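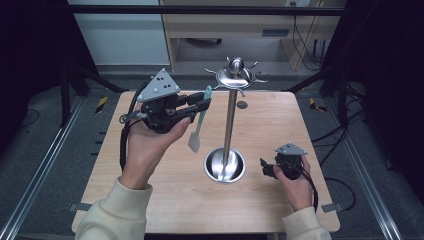 Stand on the table, with the mint-handled spatula next to it

Utensil stand: keep it or go back to a crock?

pultdale_kitchen
Posted 31 May 2019
I picked up one of these stainless stands to clear out my utensil drawer. The top has curved arms all the way around, and the bottom is a shallow round dish. It looks good, but I'm not sure it earns its space. My spatulas swing every time I reach for the one behind them. Does anyone use one daily?

SiphoPretorius
Had one since November. Light stuff only. I hang the heavy ladle on a wall hook and the swinging stopped bothering me.

grainline230
I went back to a crock. You grab a handle and go. With a stand you have to find the hole in the handle and line it up with the arm, and I don't have the patience for that at dinner time.

SiphoPretorius
A crock collects crumbs and water at the bottom, though. Mine was disgusting.

grainline230
So wash it once a week. Takes a minute.

molefe_m
How does the base sit? Mine rocked until I put a felt pad under it.

pultdale_kitchen
Flat on the table, no pad. Closer look at the bottom part:

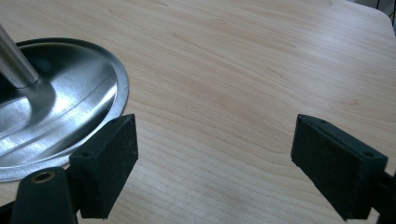 Base and lower part of the pole

molefe_m
Same sort of raised rim as mine. Wipe along the groove inside it or you'll get a gray line there.

grainline230
One more thing to clean — my point exactly.

pultdale_kitchen
Fair. I'll try it by the stove with four light pieces and leave the rest in the drawer for now.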